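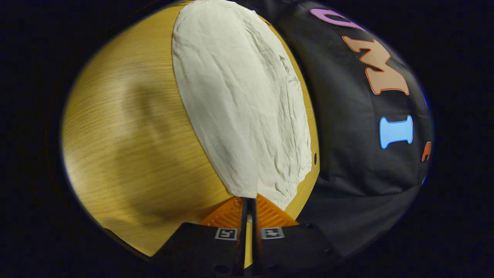 ## 4.3 台面布品的整理与擦拭

本节适用于各活动室的木质台面及日常使用的白色擦拭布、深色织物。首次布置台面的人员应先通读全文，再按步骤操作。台面的开封与组装见第2章，布品的领用登记见第5章。

### 4.3.1 准备

1. 将台面上的杯具、文具及其他硬物移至旁边的置物架。
2. 逐件提起布品，检查其下方是否压有别针、图钉等小件。
3. 将白色布品与深色织物分开放置，两者之间应留出可见的木面。
4. 按每400毫升清水加入16毫升Garnido中性清洁液的比例配制擦拭液。

> **注意：** 不得将清洁液直接倒在木面上。擦拭液应先施于布上，拧至不滴水后方可使用。

### 4.3.2 擦拭木质台面

1. 将白布展开，沿长边对折两次，折成手掌大小的布垫。
2. 顺木纹方向擦拭，由远端向近端进行，每次与前一次略有重叠。
3. 布垫一面变脏后翻至干净的一面。各面均已使用的，应更换新布。
4. 另取一块干布，按相同方向再擦一遍。
5. 静置31分钟，其间不得在台面上覆盖任何织物。

台面上如有深色小点，应先用干布轻擦。擦拭后仍不消失的，可能为木材节疤、小孔或旧有印迹，不得用刀片刮除，也不得使用Trundale系列研磨膏。请将其位置记入台面记录卡，由设施管理组判断是否需要修补。

### 4.3.3 整理白色布品

1. 将揉皱的白布平铺于干燥台面，用手掌由中央向四周抚平。
2. 皱褶较深时，可在背面垫一层干净棉布，以低温熨烫。
3. 沿布边对齐折叠，收入Vachon浅格收纳盒，折口朝内。
4. 已使用的白布放入待洗袋，不得与干净布品叠放。

**说明：** 白布洗涤后略呈灰白色属正常情况。如出现成片污渍或明显异味，应停止使用，并在领用登记表中注明。

### 4.3.4 整理带有彩色字母的深色织物

1. 双手提起织物两侧，轻抖后平放，不得在台面上拖拽。
2. 检查字母边缘有无翘起、开线或脱落。
3. 折叠时折线应避开字母；无法避开时，在折线处夹入一张薄棉纸。
4. 需要熨烫的，应将织物翻面，从背面操作。
5. 深色织物应单独洗涤，首次洗涤须使用冷水。

> **警告：** 熨斗不得直接接触字母表面。熨烫应在专用熨板上进行，严禁在木质台面上操作。

### 4.3.5 存放与检查

布品应存放于干燥、避光的柜内。深色织物置于下层，白色布品置于上层，层间以Mevent隔板分开。潮湿布品不得入柜，也不得搭放在台面边缘过夜。

每周三下班前，由当班人员核对布品与登记表是否一致，并在记录卡上签字。布品损坏或缺失的，应在当日报告吴品妤（Pin-yu Wu）；涉及台面修补的事项，请与Nneka Haruna联系，内线777。

清洁液的储存要求见第6.1节。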